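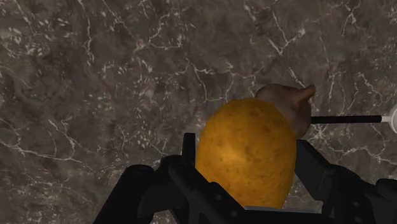
1/ Gripper week, part one. Two grippers, one simulated kitchen counter, and a potato that has had more screen time this month than I have.

2/ The contestants: the Bamov, black, chunky, all angles, looks like it was designed by someone who owns a stealth bomber poster. And the Plaken, slim, polite, soft pads. Same arm, same wrist camera, same controller. Bamov gets the picture because the Plaken's renders are on Jianhua's machine and Jianhua is on a plane.

3/ Before anyone asks: yes, it's sim. The real arm is at Parnthorpe until January and I've been told to stop asking about it. The marble is free and the potatoes don't sprout.

4/ The task is boring on purpose. Go to the potato, close, lift, hold, put it down. Random start pose every time. The pear and the long-handled utensil are there as clutter. They're not supposed to be touched. Hold that thought.

5/ 2053 tries with the Bamov, 2646 with the Plaken. No, those aren't equal. The Bamov run died overnight when the disk filled up with pictures of marble. Seema Dhillon has already explained to me what log rotation is, twice, with diagrams.

6/ Bamov first. It's very good at potatoes. Big fingers, lots of contact, and once it's closed, the thing stays put. I shook the wrist harder than any sane person would shake a wrist and most of the drops I got were from grabs that started out bad anyway.

7/ What it's bad at is seeing what it's doing. Those fingers eat the whole bottom of the camera view. By the time you're closing, the lower end of the potato is behind black hardware and the policy is working from memory and good intentions.

8/ The Plaken has the opposite problem. Lovely view, all potato. Then it lifts, and the potato slowly rotates around the pads like it's on display at a car show. Counts as a success by our script. Gregor Nisbet says it shouldn't. Gregor is probably right and I'm leaving it in until he sends me a better script.

9/ Fun part. 515 of the Bamov tries brushed the pear. I assumed bad depth. Spent a full day on depth. Depth was fine.

10/ It was color. With the counter this brown, the pear this brown, and the potato on the amber side of things in the shadow, the detector kept handing me one large lumpy vegetable with a stem. The gripper then very reasonably went for the middle of it.

11/ Swapped the stone for a flat gray counter and the pear hits dropped to almost nothing. So you could say I fixed it. You could also say I removed the kitchen from the kitchen test. Wayne Melnyk said the second one, in the team channel, with a potato emoji.

12/ Marble is back. If it can't cope with veins running every which way, it's going to have a rough time in any house bought by a person with opinions about countertops.

13/ Camera notes, for the three of you who care: I tried moving the wrist cam up and tilting it down a bit more. Better look at the fingertips, but then you lose the far objects until late. Moved it back. Moved it up again on Thursday. It's currently somewhere in between – I'd call it a compromise but mostly I got tired.

14/ Controller notes: I ran the Cui controller for all of this with the default gains. Closing speed is too fast for the Bamov. You get a little hop when the left finger lands first and shoves the potato into the right one. Halved it and the hop went away. Cycle time got worse. Darcy Beaudoin would like everyone to know that cycle time got worse.

15/ So, which one? For this job, with this camera, the Bamov, slowed down. I'd still pick the Plaken for anything small or anything I needed to look at while grabbing it. I have not tried eggs. Please stop asking about eggs.

16/ Next up is the utensil. A thin black handle lying flat on dark stone, which I expect to go badly for both of them. Rigid fingers, hardly any clearance, and a detector that already thinks pears are potatoes.

17/ Replies are open if you've run either gripper on real produce, especially with dirt on it. Friction numbers welcome. I have been using the ones that came with the sim and I don't trust them past the first decimal.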